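The Orange Bowl

1. What we ate off

So you have to understand that when I moved to Irnard I owned one fork and a very nice coat. Everything else in the place on Haslinger Street came with the place, or with Gun-woo Oh, who had been there the longest and who held that dishes belonged to whoever was hungry. I was fine with that! I was hungry most of the time.

There was a big orange bowl with a wavy rim, and we fought over it. I mean really fought. Soup tasted better out of it, cereal stayed crunchy, and if you set it on the teal plate you had somewhere to put your bread and you could carry the whole business to the window. Gun-woo and I had a system with rules (whoever washed it got it next) and then Da-eun Geum moved in upstairs and started coming down for dinner, and she didn't know the rules, or said she didn't, and just took it off the pile every single night like it had been waiting for her.

By March we had our notice. The landlord wanted the building back by summer, three hundred dollars each for our trouble, thank you and good luck. We put off packing as long as four people possibly can. Then one morning Gun-woo laid a big sheet of cardboard over the table so nothing would get scratched, and out came the gray-blue mugs and the glass jar with the black lid, which had white stuff in it that was either sugar or salt depending on who you asked, and the white bowl with the silverware, and the orange plate, and of course you know what else. 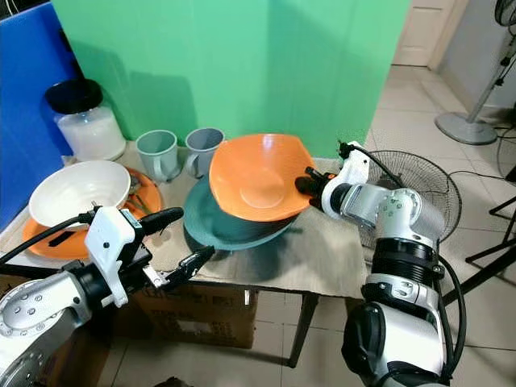
Give it to whoever cries first, Da-eun said, and then let's please do the mugs.

I didn't cry, for the record. I said we should draw straws, and Gun-woo said we didn't own any straws, and I said fine, spoons. We had spoons. But drawing spoons doesn't work because you can see how long they are, and then the four of us stood there arguing over how you'd hide the length of a spoon, and it was lunchtime before a single mug got wrapped.

Raghavendra Shenoy was the fourth. He hadn't said one word about the bowl the entire time I'd lived there. He ate standing up, mostly, out of the pan. He was kneeling by the fan with a roll of tape around his wrist and he said, very mildly, that it was his.

"What's yours?" said Gun-woo.

"The bowl. I bought it at Lakon when I first got here. The teal plate too."

Well!

2. Raghavendra's bowl

I'd like to tell you I was gracious. What I did was ask if he had a receipt. He went a little pink and kept taping, and Da-eun kicked me in the ankle, and I went and stood by the door for a while pretending to check on the other fan, the tall one, which we had agreed was Gun-woo's and which had never worked on anything but high.

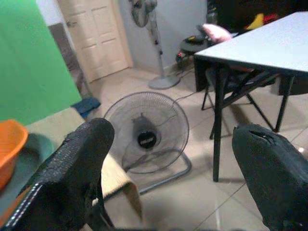

Two fans in one room and I was still sweating. It's a terrible thing to find out you've been eating out of a person's bowl for more than a year. I went back over all of it. The time I left oatmeal in it over a long weekend. The time I used it for the paint water. The big fight with Gun-woo, when I said (loudly, at midnight) that anyone who really loved that bowl would take better care of it, and Raghavendra was right there on the couch reading, and he'd turned a page.

"Why didn't you ever say anything?" I asked him.

He thought it over. He was a person who would really think it over, you could go make toast.

"You all seemed to be having a good time with it," he said.

So that was me finished for the afternoon. I wrapped mugs. I wrapped them so well you could have dropped them off the roof. Da-eun found a box that said Testumine on the side and nothing else, and none of us could remember what Testumine was or what we'd bought from them, and she put the plates in there and wrote PLATES under it, and then crossed that out and wrote R'S PLATES, and looked at me.

Gun-woo wanted one more lunch out of it. He didn't ask, he hovered. He'd pick the bowl up off the table and tilt it and look inside as if there might be soup in there he'd missed.

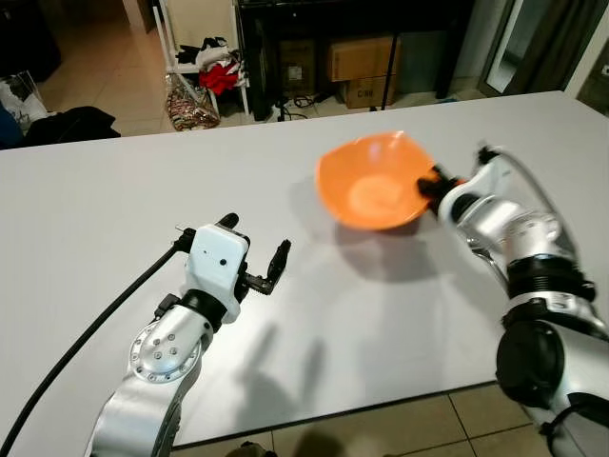 "You can have lunch," said Raghavendra. "It's a bowl."

We had noodles. It went around the table, if you can believe it, one bowl and four people and a lot of slurping, with the phone propped up so Eylül Yalçınkaya could yell at us from her new place that we were behind schedule and she was not driving the van over twice. She'd rented it for 140 and she wanted us to know it. I washed up afterward. Under the old rules that made it mine next, and I saw Gun-woo notice, and for once he kept his mouth shut. I dried it and I handed it over.

The table was the last big thing. It wasn't coming with us, none of us had room, and we'd each privately hoped one of the others would.

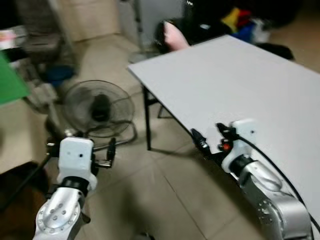

3. The shelf

I live across town now, in a room with a hot plate and a window that faces a wall. I've got my own dishes. They stack beautifully and I don't care about any of them.

On May 7, 2025 a parcel came, with so much tape on it I had to use the bread knife. Newspaper, more newspaper, and a teal plate. He'd kept the bowl. Good for him! There was a note stuck to the plate that said, in that tiny careful handwriting, that he'd found he could manage without this one, and was I still eating oatmeal.

I called him. We talked until my ear hurt. He's got a table now and he sits down at it, he says, most nights, and he wants me to bring the bread.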